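Purnport Door Bar - two months on the back door

I don't trust anything sold as a "whole security system" when it's a steel bar and a rubber foot. The Purnport came with a sheet claiming it would hold any inward-opening door against any force. My neighbor Jadwiga Baran had her shop's rear door kicked in back in January, so I bought one anyway. 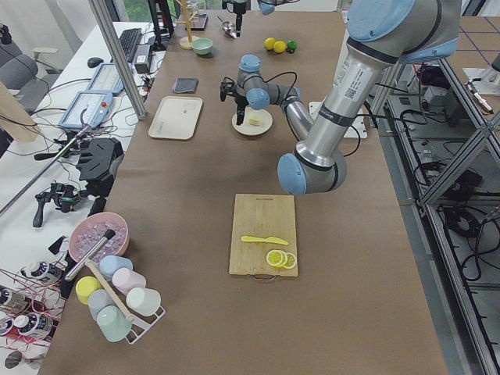

Page last changed: Jul 21, 2026

Fitting it is easy. You wedge the yoke under the knob and push the foot down until it bites. On my rubber mat it bit. On sealed tile it slid 3 inches with one good shove from my brother-in-law, and he wasn't trying hard. The leaflet says "all hard floors." I'd cross out "all."

The alarm built into the foot is worse. It's loud enough, but it went off 2 times when a truck passed, and the off switch is on the side you can't reach with the bar in place. I took the batteries out. Flelline's support line told me to "adjust the sensitivity" - there is no adjustment on this model.
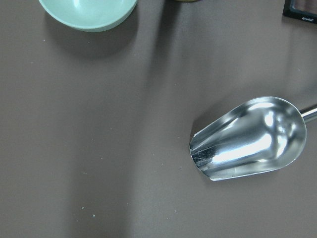 Bowl on the tabletop.

The older Drenia bar has no alarm, a wider foot and a plain screw collar instead of the push-button one. It stayed put on the same tile. It's uglier and heavier and I'd pick it again.

If you have carpet and a weak latch, the Purnport is okay. Spend the money on longer strike plate screws first. Mine is going back, if they ever answer ticket 3822.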